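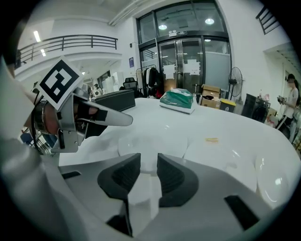

The Mellier 20 is a large white work table for shared rooms: studios, sorting rooms, front-of-shop work areas and anywhere else that several people need one surface between them. It is made by Allex and sold with a gloss or a matt top. The gloss top is the one in the photo, and as you can see it picks up the light in the room. Small items such as the yellow piece near the middle stand out well against it. Clear plastic lids and dishes are harder to see on white, so if you handle a lot of transparent parts you may prefer the matt top, or a coloured mat laid over the gloss.

Top
The top is a single panel with no centre join. The face is sealed and the edges are rounded over. It wipes down with warm water and a little dish soap. Do not use abrasive pads on the gloss finish, as they leave a haze that can't be polished out. Methylated spirits on a soft cloth will take off tape residue and most marker. Test a corner first.

The gloss top will show fine scratches over time, mainly where metal tools or hard cases are dragged across it. Lift them instead. Scratches are less obvious on the matt top but pencil and grease are more so.

Frame and legs
Powder-coated steel in white or charcoal. The legs bolt on at each corner and have levelling feet with 20 mm of adjustment. Lockable castors are available and replace the feet. With castors fitted the table sits higher, so check your chair heights before ordering. A standard office chair with arms will go under the fixed-foot version at most settings.

Sizes
Standard: 1,800 mm long, 1,000 mm wide, 720 mm high
Tall: same top, 900 mm high, suited to standing work
Weight: 69 kg with feet fitted, standard height

At 1,000 mm wide, two people can work across from each other and keep a shared strip down the middle for tissues, tape and whatever else gets passed around. For work along one side only, look at the narrower Feng bench, which uses the same legs and colours.

Getting it in
The top comes in one piece and will not bend. Measure your doorway, any lift and the turn at the end of the hallway before you order. Double glass doors are generally fine with both leaves open. A single door needs the top carried on its long edge, which takes two people. We can't take the top up stairs with more than one landing.

Placement
Leave 900 mm clear on any side where people will sit or walk past. If the table is going near an entrance, keep racks, fans and stacked cartons out of the path to the door. A gloss top directly under ceiling lights or facing large windows will show glare at certain seats. Moving the table a little, or turning it side-on to the glass, usually fixes it.

Assembly
Supplied flat with bolts, hex key and printed instructions. Assemble it upside down on the flattened carton and turn it over with two people. Allow 96 hours after delivery before putting edge clamps on the top, so the panel can adjust to the room. Check the leg bolts after the first month.

Options
Lockable castors, set of four
Under-top cable tray
Clip-on power rail, two outlets
Grey felt mat, half length

Delivery and pickup
Tables are held at our Zidthorpe warehouse and normally leave within a week of payment. Tall frames in charcoal are made to order and take longer. Pickup is by appointment, and you will need a van or trailer with a flat deck. Please check the panel before signing for it. Chips at the corners must be reported within two working days with the carton kept.

Colour samples of both tops are free. For samples, quotes on four or more tables, or questions about access, ask for Tomoyo Sugawara in sales.

Page updated Monday, August 29, 2022. Prices are reviewed each January.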